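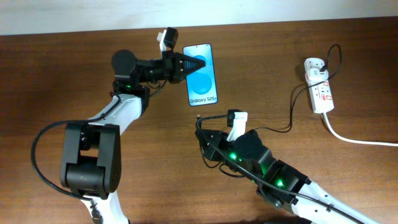 I finished the big sourdough rye on my third try, and I'm so happy with it that I have to write it all down before I forget what I did. It's the dark, dense kind, the one you slice thin and keep in a cloth for a week, and I'd been wanting to make it since December, when a loaf from the Stoyanova bakery sat on my counter and got better every single day.

My first two went badly. Number one had a gummy line along the bottom that you could have patched a tire with. Number two rose beautifully, got my hopes up and then caved in like an old barn roof. I ate both of them anyway (toast forgives a lot).

What changed was the starter. I'd been feeding mine with white flour and then expecting it to cope with a bowl full of rye, so this time I gave it nothing but rye for 3 days. Wow, what a difference! It smelled like green apples by the second morning, and it climbed right up the jar and into the lid. I used the coarse Kernetti flour, which I love, though it drinks water like crazy and you have to let the dough be wetter than feels right. Mine was basically mud. Good mud!

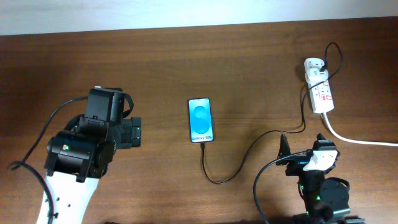 Nataša Radulović left a comment on my last bread post saying that mud is exactly what you want, and that I should stop trying to shape it. Wet your hands, she wrote, drop it in the pan, smooth the top with a spoon and leave it alone. She also told me to wait a full day before cutting, and to wait two if I could stand it.

I could not stand two. But I did manage one, with the loaf wrapped in a dish towel on top of the fridge where I couldn't stare at it, and the inside was perfect – moist, a little sour, no gummy line anywhere. I may have done a small dance.

For anyone who wants to try, I put 384 grams of rye flour in the final dough, plus the starter, salt, a big spoonful of molasses and a handful of sunflower seeds that I soaked overnight. Then it goes into a greased loaf pan until you see little pinholes on top. That's your signal. With my second loaf I saw the pinholes and thought, oh, let's give it another hour, and that was the barn roof.

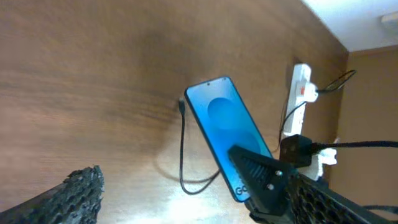
The oven starts as hot as mine will go, and after 25 minutes I turn it way down and let the loaf bake slowly until it sounds hollow when I knock on it. My oven runs hotter at the back, so I turn the pan once. I also dust the top with flour before it goes in, and it cracks into these gorgeous pale islands as it bakes.

Toppings! Butter and salt, obviously. Smoked fish with dill. Eleni Mladenović brought over a jar of pickled beets and we went through half the loaf standing up in the kitchen, talking with our mouths full. I had some the next morning with cream cheese and honey too, and now I can't decide which I like best.

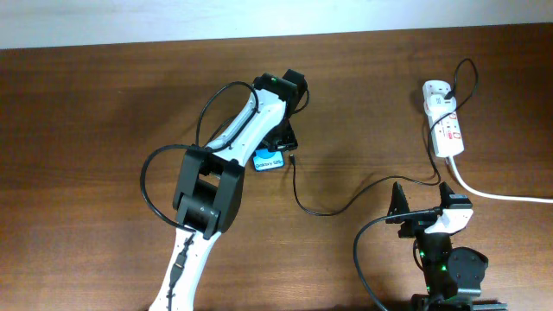
Next I want to try caraway, and maybe swap some of the water for leftover coffee, which I've seen in a few old recipes. I'm curious about adding old bread to the new dough as well. You soak the stale ends, squeeze them out and mix them in, and it's supposed to make the crumb darker and keep it soft longer. I have a bag of ends in the freezer from loaf number one, so it may get its second chance after all.

If you have a favorite rye, please tell me what goes in it. I've got plenty of starter going, and the jar needs feeding again tonight.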